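衬衫和床单:晾、叠、收的一些做法

更新于2022年1月25日

家里衣服不算多,但换季时总要重新收拾一遍。下面是我们家一直在用的办法,适合普通棉布和薄料衬衫,羊毛和真丝不在内。叠衣服的地方选床面最省事,面积大,高度也合适,先把床单大致拉平再开始。

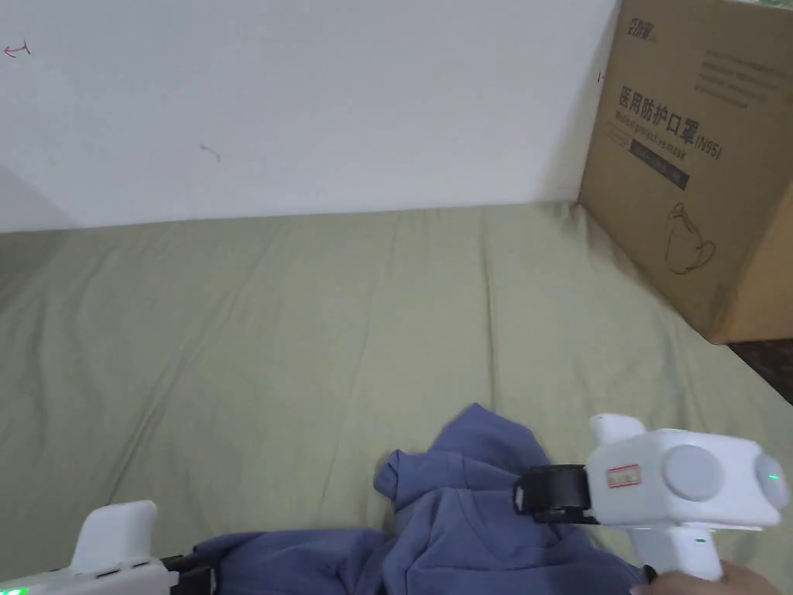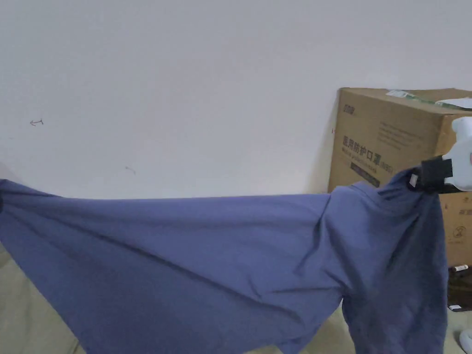
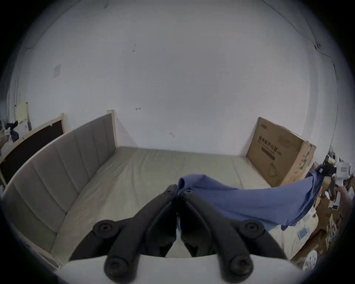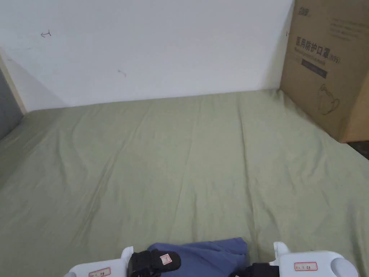
一、洗之前

衬衫扣子全部解开,袖口也解开,翻到反面再放进洗衣机。领口有汗渍的,先用少量洗衣液抹上,放30分钟。口袋要掏一遍,纸巾最麻烦,碎屑粘在深色布料上很难弄掉。

床单单独洗。和衬衫一起洗,小件容易卷进床单里,洗不透,拿出来也皱得厉害。

二、晾

洗完尽快拿出来。薄料衬衫捏住两肩抖几下,再用手把前襟和领子顺着缝线拉一拉,挂上宽肩衣架,扣上最上面一颗扣子。做到这一步,平时穿的衬衫基本不用熨。

毛巾对折搭在杆上容易干得慢,最好错开一截,一边长一边短。床单也一样。阴天晾在室内时,窗户留一条缝,风扇低档对着吹。

三、叠衬衫

扣子隔一颗扣一颗,正面朝下放平,下摆拉直。两侧往中间折,袖子顺着折边往下放。然后从下摆往上折两次,翻过来,领子压平。长度以抽屉的深度为准,太长就改折三次。

料子滑的衬衫叠好会散,可以在中间夹一张薄纸,或者干脆挂起来。

四、叠床笠

床笠四角有松紧,按普通床单的叠法总是鼓一团。先把两手伸进相邻的两个角,把一个角翻套到另一个角上,再用同样的办法收另外两个角。四个角套在一起后放到床上,把带松紧的边往里折,整理成长方形,再折成需要的大小。

整套床品叠好后塞进同一个枕套里,找的时候拿一袋就行。Ilze Kivi教我的时候还让我在枕套口别一个小夹子,写上床的尺寸,家里有两种床的可以照做。

五、收纳

衣物要完全干透再进柜子。手背贴在领子和缝线厚的地方试一下,还有凉意就再晾半天。南方八月潮气重,柜门每周打开通一次风,除湿盒满了就换。

抽屉里竖着放比摞着放好拿,前后用硬纸板隔开。厚床单放柜子下层,薄的放上层。樟脑丸不要直接碰到衣服,用纸包好放在角落。

六、墙上的笔印

卧室白墙上常有小孩画的道子。铅笔印用干净的白橡皮轻轻擦。彩笔印先用湿布试,不行再用纳米海绵蘸水,力气要小,擦重了墙面会发亮。用之前在柜子后面找一小块试试。油性笔一般擦不掉,等干透后补一点同色墙漆,用小滚筒比用刷子看不出接缝。

七、读者补充

Bakari Mosoti来信说,他家烘干机烘完后衬衫只挂不叠,出差前才叠,折痕少很多。

Dezső Katona问松紧变松的床笠还能不能用。可以买床单固定带,斜着夹在床垫四角底下,或者拆开旧松紧换一条新的,宽度量好再买。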